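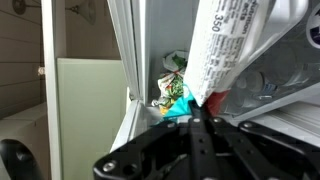 **Figura 3.** Embalagem de cartão branca com tabela nutricional impressa, à entrada do frigorífico.

### 4.2 Disposição dos alimentos embalados no frigorífico

As embalagens de cartão foram a categoria que mais dificuldades levantou na codificação. Ao contrário dos frascos, que quase sempre regressam à porta, e dos legumes, que os moradores associam a uma gaveta própria, o cartão não tem lugar fixo na maioria das cozinhas estudadas. Nos 66 agregados de Vivenville e Etasville, registámos 231 episódios de arrumação em que pelo menos uma embalagem deste tipo entrou no frigorífico ou mudou de sítio dentro dele.

Para cada episódio anotou-se a prateleira, a orientação da embalagem (de pé, deitada ou inclinada), a face voltada para fora e os artigos em contacto direto com ela. A última variável foi acrescentada por sugestão de Benito Palacios, depois da fase piloto, quando se percebeu que os moradores descreviam o lugar de um produto pelos seus vizinhos: «ao lado do queijo», «por trás dos iogurtes». Poucos indicavam a prateleira.

A Figura 3 ilustra a codificação da face e da orientação. A embalagem branca está muito inclinada e tem voltada para fora a face da tabela nutricional, na qual se lê o número 350 a negrito; as linhas seguintes, em letra miúda, não são legíveis na imagem. Junto à base encontra-se um artigo vermelho, que pela parte visível não foi possível classificar, e à esquerda deste uma embalagem azul-turquesa. Na nossa grelha, o caso recebe os códigos «inclinada», «face informativa» e «contacto múltiplo». O artigo vermelho ficou com o código residual «outro», conforme a regra descrita na secção 3.4.

A face voltada para fora revelou-se menos estável do que esperávamos. Figueiredo e Nair, num trabalho anterior sobre despensas, tinham proposto que a frente da embalagem funciona como etiqueta e que os moradores a orientam de propósito. No frigorífico, essa intenção aparece sobretudo logo após as compras. Nas arrumações feitas durante a refeição – as mais frequentes na amostra – a embalagem tende a entrar tal como vem na mão, e a face informativa ou uma das laterais fica à vista. Vários entrevistados disseram reconhecer o produto pela cor e pelo formato, sem precisar de ler o nome.

A orientação depende em grande medida do espaço livre em altura. Quando a distância entre prateleiras não chega para manter a embalagem de pé, os moradores deitam-na ou encostam-na a outro artigo. Deitar é mais comum nas embalagens ainda fechadas. As abertas são colocadas de pé na porta ou, na falta de espaço, inclinadas contra um vizinho mais pesado. Um morador de Etasville explicou que baixara uma prateleira só para isto e que, desde então, a travessa do assado deixara de caber.

A concordância entre os dois codificadores foi boa para a prateleira e para a orientação, e mais fraca para os artigos em contacto. As divergências concentraram-se nos casos em que um produto estava parcialmente tapado. Virgilio Lumanlan reviu 30 desses episódios e manteve o código residual sempre que a cor era o único indício disponível. Optámos por não inferir o conteúdo das embalagens a partir da cor, mesmo quando o inventário do agregado sugeria uma correspondência provável. Os efeitos desta opção na análise de vizinhança são discutidos na secção 5.1.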